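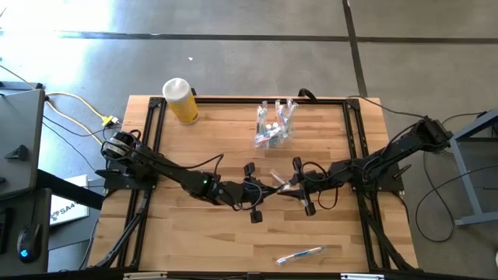
Bimanual cell at Furkumside, grippers meeting at a wrapped toothbrush.

Site visit: Evico demonstration lab, Furkumside
2018-12-14

Evico opened its Furkumside lab to members for an afternoon. The invitation promised a look at how the Mangubat cells are used to record manipulation tasks under remote control, and most of the time was spent on exactly that. A short talk on the company's leasing terms has been left out of this report.

The lab occupies a single large room with a concrete floor and exposed services overhead. We were shown one cell in operation. It consists of two arms on mounting plates at opposite sides of a butcher-block table, held with lever clamps, and a black metal frame over the tabletop. Staff said an arm can be unclamped and swapped without tools. Re-registering it to the other arm takes longer than the swap, and they would like to improve on that. Cabling is the least finished part of the installation. Several runs cross the open floor, and visitors were asked to watch their feet.

The task on the day was toothbrush handling. The operator picks a toothbrush from a pile, passes it from one arm to the other and stands it in a clear acrylic holder. Most of the stock is still in its wrapper, which is deliberate. Clear film gives poor depth readings, slides against the fingers and alters the apparent outline of the part every time it is gripped. According to the lab, an earlier set recorded in July with bare handles produced a policy that did well on bare handles and failed on nearly everything else.

Operators drive both arms from a pair of hand-held leader arms, joint to joint. There is no force feedback in the present version. Joint positions, gripper openings and camera images are logged at 50 Hz by Jasik, the in-house recording software, which also marks the start and end of each episode from a foot pedal. An operator who fumbles is told to recover and keep going. The recovery stays in the record unless the toothbrush leaves the table, in which case the episode is discarded.
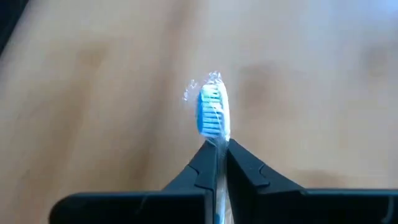 Wrist camera: toothbrush in its clear wrapper, fingers closed at the neck.

The wrist cameras were the most instructive part of the visit. From a fixed viewpoint a grasp at the neck and a grasp a few centimetres lower look much the same. At the wrist the difference is plain, along with which way the bristles face. Orientation matters for the handover, as the receiving gripper needs a clear length of handle to close on. The drawback is that the fingers and the gripper body take up the lower part of the view, so anything beneath the grasp has to be picked up by another camera. Evico mounts fixed cameras for that purpose and records every stream whether or not the current model uses it.

I asked about reflections. The tabletop shows window light strongly from low angles, and wrappers add small highlights that move with the part. The lab has considered blinds and a matte surface and has adopted neither, on the grounds that customer sites will have windows as well. Sessions are spread through the day so that the light varies. A colleague from the packaging side thought this optimistic for a first data set, and I am inclined to agree. A controlled baseline would at least show how much of the error comes from glare.

Clutter is handled in the same spirit. The canister stays on the table during recording, other articles may share the holder with the toothbrushes, and loose packaging may be left where it falls.

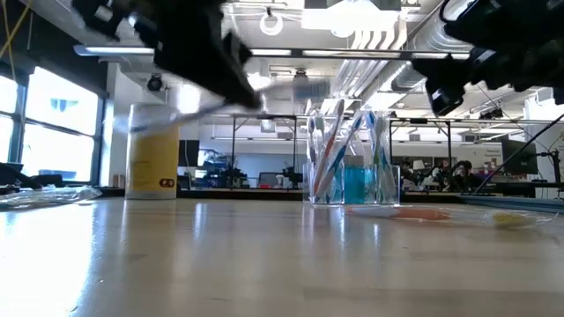
The set stood at 810 accepted episodes when we visited, recorded by three operators working in rotation. Replay of a trained policy was not demonstrated. The lab quoted 86 per cent completion on its own trials, counting a toothbrush as placed if it is in the holder and upright enough not to fall out. Leaning was allowed. No figure was given for the handover on its own, which I would expect to be the weaker step, and the trial conditions were not available in writing.

Fast transfers raised a further question. When an operator swings a toothbrush across the table at speed, the part blurs in the fixed view. Staff do not reject such episodes. They ask operators to slow down before the handover and before insertion, and leave the travel between to individual habit. Differences between operators are therefore present in the data, and Jasik tags each episode with an operator code so that they can be separated later.

Points to follow up with Evico before the next meeting: the trial protocol behind the completion figure, the export format from Jasik, and whether a Mangubat cell can be supplied with one arm only. Members wanting the handout on mounting plate dimensions can request a copy from the section office.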